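훈장보다 뒷면이 좋아서

나는 앞면을 잘 안 본다. 메달 수집 모임에 가서 이런 말을 하면 다들 웃는데, 진짜다. 앞면은 어차피 도감에 다 나온다. 누구 얼굴인지, 무슨 독수리인지, 월계수 잎이 몇 장인지. 그런데 뒷면에 누가 송곳 같은 걸로 긁어 놓은 이니셜은 도감에 없다. 나는 그걸 보려고 돈을 쓴다(남편은 이 대목에서 꼭 한숨을 쉰다).

처음 산 건 군대 물건도 아니었다. 사격대회 참가 메달이었는데, 앞면에 과녁과 떡갈나무 가지가 있고 뒷면에는 Mokolberg라는 지명과 숫자 31이 찍혀 있었다. 31등이라는 뜻인지 31번 사수라는 뜻인지는 아직도 모른다. 판매자도 몰랐고, 내가 편지를 보낸 그 동네 향토관에서도 모른다고 답장이 왔다. 그래도 답장 봉투에 옛날 사격장 사진을 복사해서 넣어 주었으니 나로서는 남는 장사였다!

그 뒤로는 뭐, 다들 아는 순서다. 하나가 둘이 되고, 서랍이 모자라고, 서랍장을 하나 더 사고. 지금 내 서랍장은 원래 나비 표본을 넣던 물건이라 칸이 얕고 넓어서 메달에 딱 맞는다. 다만 리본이 달린 것들은 눌리면 주름이 가니까 맨 아래 깊은 칸에 따로 눕혀 둔다. 리본 이야기가 나와서 말인데, 나는 교체 리본을 싫어하지 않는다. 원래 리본이 아니면 쳐다보지도 않는 분들이 많은 걸 안다. 하지만 받은 사람이 닳도록 달고 다니다가 동네 잡화점에서 비슷한 색을 끊어다 바꿔 단 리본이라면, 나는 그쪽이 더 탐난다. 바느질이 엉망일수록 좋다.

이번 가을에 다녀온 곳은 Vavunar 교환전이다. 10월에 열리는데 해마다 난방이 안 되는 체육관을 빌린다. 손이 곱아서 확대경을 두 번이나 떨어뜨렸다. 좌판은 36개였고, 내가 번호표를 받아 들어갈 때는 이미 괜찮은 십자장들은 딜러들끼리 다 돌려 본 뒤였다. 원래 그렇다. 문 열기 전에 진짜 장이 서고, 우리 같은 사람은 식은 국을 먹는 거다. 그런데 나는 식은 국 쪽이 편하다. 딜러들이 안 집는 것, 그러니까 소방대 근속장, 철도원 배지, 합창 경연 메달 같은 것이 고스란히 남아 있으니까.

거기서 Maureen Sugden 씨를 다시 만났다. 철도와 우편 쪽 근속장만 모으는 분인데, 내가 모임에 처음 나갔을 때 은도금과 양은을 구별하는 법을 가르쳐 주었다. 그분 설명은 간단했다. 닳은 모서리를 봐라. 높은 데부터 벗겨진다. 코끝, 이마, 글자 윗부분. 거기서 다른 색이 올라오면 도금이고, 끝까지 같은 색이면 한번 더 의심해 보라고. 왜 의심하냐고 물었더니 “예쁘면 다 의심하는 거야” 하셨다. 그 말을 듣고도 나는 예쁜 걸 여러 번 샀다. 그중 하나는 확실히 복제품이다. 테두리에 주물 자국이 남아 있고 고리 붙인 자리가 뭉툭하다. 버리지는 않았다. 진품 옆에 놓고 비교하기에 그만한 교재가 없다.

이번에 내가 데려온 건 Deák라는 이름이 새겨진 소방대 근속장이다. 이름이 뒷면에 손으로 새겨져 있는데, a 위의 부호가 글자에서 한참 떨어져 있다. 처음에는 흠집인 줄 알았다. 새기는 사람이 이름을 다 파고 나서 아차 하고 찍은 모양이다. 아니면 본인이 집에 가져가서 직접 찍었을지도 모른다! 나는 혼자 후자로 정했다. 근거는 없다.

테두리에는 592라는 숫자가 아주 작게 찍혀 있다. 발급 번호일 가능성이 크고, 그렇다면 명부만 찾으면 어느 대원이었는지 알 수 있다. 이 명부라는 게 문제다. 소방대 명부는 군대 기록처럼 한곳에 모여 있지 않다. 교회 창고에 있기도 하고, 퇴역 대장의 손자 집 다락에 있기도 하고, 그냥 없기도 하다. Pallavi Mishra 씨가 그쪽 지역 명부를 몇 권 옮겨 적어 놓은 게 있어서 메일을 보냈더니 하루 만에 답이 왔다. 500번대는 자기가 옮긴 책에 없고 다음 권에 있을 텐데 다음 권을 본 적이 없다고 했다. 그 대신 앞 권의 표지 안쪽에 근속장을 만든 공방 이름이 적혀 있더란다. Clilus. 나는 그 이름을 배지 뒷면에서 한 번 본 기억이 나서 밤에 서랍을 다 뒤집었다. 있었다. 합창 경연 메달 뒷면, 고리 바로 아래에, 눈곱만 하게.

이럴 때 기분을 설명하기가 참 어렵다. 돈으로 치면 둘 다 합쳐도 저녁 한 끼 값이다. 그런데 서로 모르는 사람들이 받은 메달 두 개가 같은 작업대에서 나왔을 수도 있다는 거다. 나는 그날 새벽까지 두 개의 글자체를 비교했다. C의 끝이 살짝 들려 올라간 게 같다. 아마 같은 각인일 텐데, 이건 더 눈 좋은 분이 봐 주셨으면 한다.

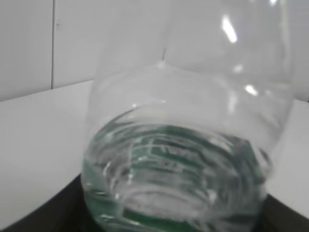
윤서경

세척에 대해서도 한마디 해야겠다. 지난번 글 뒤에 제일 많이 받은 질문이다. 내 대답은 늘 같다. 하지 마시라. 광약은 절대 안 되고, 치약도 안 되고, 콜라는 제발. 청동에 앉은 갈색은 때가 아니라 세월이 입힌 옷이고, 한번 벗기면 다시 못 입힌다. 나도 초보 시절에 합창 메달 하나를 반짝반짝하게 닦아 놓고 뿌듯해한 적이 있다. 지금 보면 초콜릿 포장지 같다.

정 못 견디겠으면 부드러운 붓으로 먼지만 턴다. 초록색 가루가 피어 있는 건 이야기가 다른데, 그건 나무 이쑤시개로 아주 천천히 걷어 내고, 심하면 손대지 말고 아는 사람에게 보여 주는 게 낫다. 리본은 더더욱 건드리지 마시고. 오래된 염료는 물이 닿으면 번져서, 빨강과 흰색 줄무늬가 순식간에 분홍 한 장이 된다. 보관은 황 성분 없는 종이 봉투면 충분하다. 나는 50장씩 묶어 파는 걸 쓰는데, 봉투 겉에 산 곳과 값을 연필로 적어 둔다. 값은 남편이 못 읽게 작게 쓴다.

Deák 씨의 근속장은 지금 책상 위에 나와 있다. 서랍에 넣어야 하는데 자꾸 꺼내 보게 돼서 그냥 두었다. 혹시 소방대 명부 다음 권이 어디 있는지 아시는 분, 또는 Clilus 각인이 찍힌 물건을 갖고 계신 분은 편집부로 연락 주시면 좋겠다. 뒷면 사진이면 된다. 앞면은 안 보내셔도 된다.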